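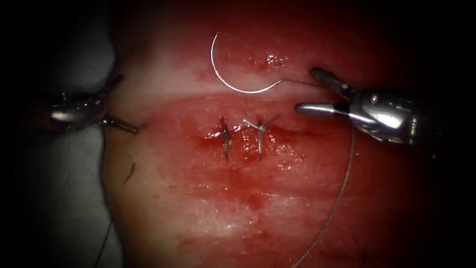
I'm recording teleoperated suturing for imitation learning and can't decide where to cut the episodes. The operator sits at the console and does interrupted stitches on tissue, and each recording is one long file. With two stitches already tied and the needle lying above the wound, is that the start of a new episode or the middle of an old one? I have 565 clips cut by hand and my policy still freezes when it has to pick the needle up again. Kazmi, our logging tool, only cuts on the foot pedal.

Nighat Yousafzai

Cut by subtask. We use pick up needle, drive, pull through, tie, trim. Start each clip 35 samples before the jaws begin to close and end it after they open. Don't treat the pedal as a boundary, people clutch in the middle of a throw all the time. Also keep clips where the needle is parked and both tools are busy elsewhere:

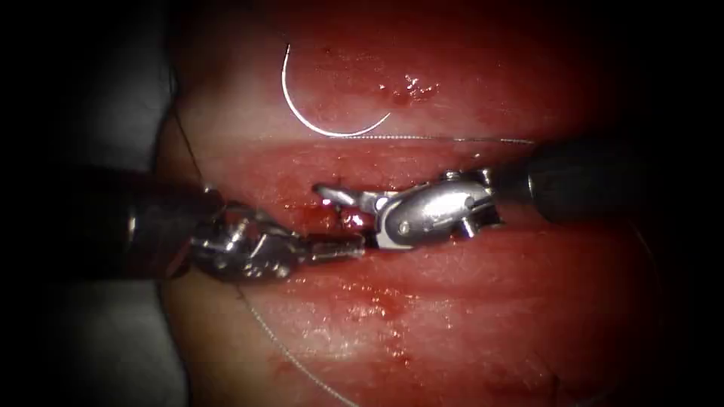

Jaws almost meeting at the groove, needle resting on the upper ridge.

If you throw those out, the policy only ever sees the needle when it is about to be used. I relabeled 1,926 clips this way and the freezing mostly went away. Check your pickup count too. Ours was low, so we had the operator record pickups alone, with the needle set down at different angles.

Tunden

Just get more data. We had 800 and it was fine.

Gretden

Same problem for me, it was the wrist angles wrapping past 180 degrees in the log. Plot them before you recut anything. I don't know if Kazmi unwraps them on export, mine didn't until I changed the setting.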